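Belt bench, January, entry 16

Started 9:30. Gijs Bakker had left a note asking for the small conveyor to be gone over before the Korkberg parts go back on it. Wiped the belt down with a damp cloth, both directions, then a dry one. The red tray got the same. Scratches in the floor of it don't come out and I'm not going to polish them. Small parts stay in the tray until we have a proper box for them.
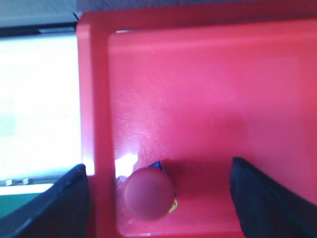
Tension next. Backed off the screws at the end plate, moved the roller out a little in the slot, tightened again. Ilse Schouten thinks we run it too tight as it is – maybe, but last month it kept walking toward the rail. Ran it for 200 seconds and watched the edge. No walking that I could see. Counter read 2781 at the start. Service is due at 3000, so it can wait for the Vasylenko order.
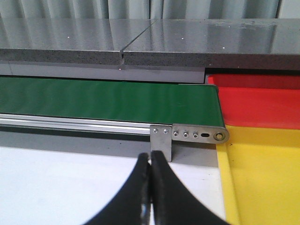 Went over the hex-socket bolts on the side bracket with the long key. The middle one took a quarter turn, the others nothing. Did not touch the small screws on the stainless plate. Timing belt still has some life in it. Spare is in the Lusus drawer, old type, check the tooth count before fitting. If it's wrong, order from Jotau and put it on Gijs's list.

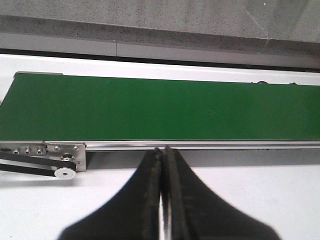
To do: new cloths, label for the red tray, ask Ilse where the short hex key went. Stopped at 11:40 with the belt clear. 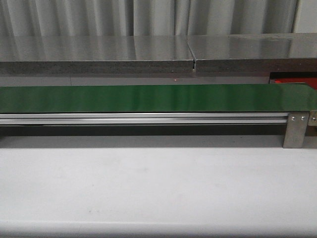 Conveyor with nothing on the belt, steel countertop and gray curtain behind.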